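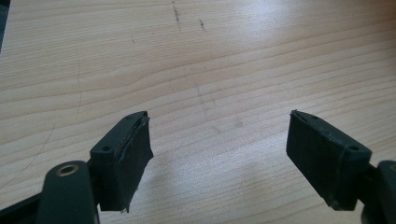 The slow business of drying ash

Ash leaves the sawmill at Skirholm with far more water in it than any furniture maker can use. Getting that water out without splitting the board takes up most of the yard's floor space and nearly all of its patience.

Water sits in timber in two ways. Free water fills the cell cavities and goes first, with little change in the size of the board. Bound water is held in the cell walls, and once it begins to leave, at a moisture content near 30 per cent, the wood shrinks. It shrinks roughly twice as much along the growth rings as across them, and hardly at all along its length. Cupping, twisting and end checks all follow from that difference.

Torquil Lennox, who runs the yard, stacks his boards on softwood sticks of even thickness, each stick directly above the one below. The ends are sealed with wax emulsion on the day of sawing. "If you leave it until the morning you may as well leave the wax in the tin," he says. Stacks put up in February do best, in his view, as the surface dries slowly before the spring winds arrive.

After the open shed comes the kiln, a Rilow dehumidifying unit with 8 probes driven into sample boards. Oľga Pešek writes the schedule. She raises the temperature in small steps and holds each until the wettest probe has caught up. A kiln run too fast sets the outer shell while the core is still wet, a fault known as case-hardening. The board looks sound until it is ripped, at which point the two halves spring apart or pinch the blade. A final period of steaming relieves most of the stress.

The last load came to 458 boards, and the kiln's meter recorded 2,570 kilowatt hours. Pešek's target was 8 per cent moisture, suitable for a heated house. Jacinto Bautista, a table maker who buys from the yard, then keeps his boards in the workshop for a further three weeks before planing. He takes an equal amount off both faces, and fixes his tops with slotted brackets so that they can move with the seasons.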